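Dokska Indoor Scene Pack – Frequently Asked Questions

Page updated in December

What do I get when I buy the pack?

You get 44 furnished rooms for robot simulation, with the furniture as separate objects which you can move, delete or replace. Each room has a visual model, a simpler collision model and a small text file with the starting positions. The pack also includes our room loader and three example tasks for a wheeled base: drive to a point, follow a wall, and go around a table.

Do I need a robot to use it?

No. Many of our customers do not have a robot yet, or they share one with other teams and want to test their code before their turn comes. A generic wheeled base is included. If you have your own robot model, you can load it in place of ours.

Which simulators are supported?

The pack is made for Fornari, version 4 and later. With the Darwish converter you can export the rooms to other common formats, but please note that the converter does not keep the door joints. You will have to add these again by hand. We are working on it and we have no date to promise.

How realistic do the rooms look?

They are meant for navigation and for testing, and we prefer to be clear about this before you pay. Walls are mostly plain. Textures on large surfaces, such as floors, are repeated, and they look coarse when the camera is low and close to them. Windows show a blurred background and there is no real garden or street behind them.

If your work depends on fine visual detail, for example reading labels or recognizing small things on a shelf, this pack is not the right choice. For planning a path between chairs it has served our customers well.
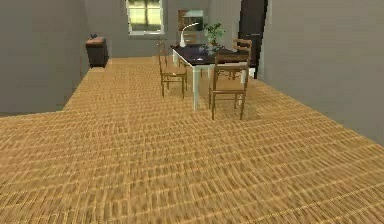 Chairs deserve a few words more, as we receive many letters on them. In the collision model, the legs of each chair are separate thin shapes, so a low range sensor will find four small obstacles with free space between them. This is correct, but it surprises people whose planner then tries to send the robot under the seat. You can switch on the option "solid seats" in the room file, and every chair will be treated as one closed box down to the floor.

Can I change the floor?

Yes. Open the room file, find the line "floor" and write the name of another material. Wood, tile, carpet and woven straw are included. The material changes the look only. Friction is a separate value, and if you forget it your carpet will behave like tile.

How fast does it run?

On our office computer, which has an ordinary gaming graphics card, the dining room runs at 80 steps per second with one camera. More cameras will make it slower. Without cameras it is much faster, and for long tests of the planner we recommend to start this way.

How much disk space do I need?

A single room takes 171 MB after unpacking. You do not have to install all of them – the loader asks which rooms you want and downloads only these.

What is the price?

The license for one team is 573 euros, paid once. It covers everyone who works in the same laboratory or company department. Updates are free during the first year. After this you may continue to use the version you have, without any time limit.

Is there a discount for schools?

Yes, please write to us from your school address before you order. We cannot return the difference after the payment is made.

May I publish pictures and results made with the rooms?

Of course. Please mention the name Dokska somewhere in the text. You may not share the room files themselves, also not in modified form.

I already own the Brillby kitchen set. Will it work together?

It will. The scale and the axes are the same, and a Brillby kitchen can be joined to any of our rooms that has a free doorway. The light in the two products is different, so you may see a change of brightness when the robot passes through.

My robot falls through the floor. What did I do wrong?

Most often the collision model was not loaded. Check that the folder "collision" is next to the folder "visual" and that both have the same room name. If this does not help, send us the log file and the room file, and we will answer within two working days.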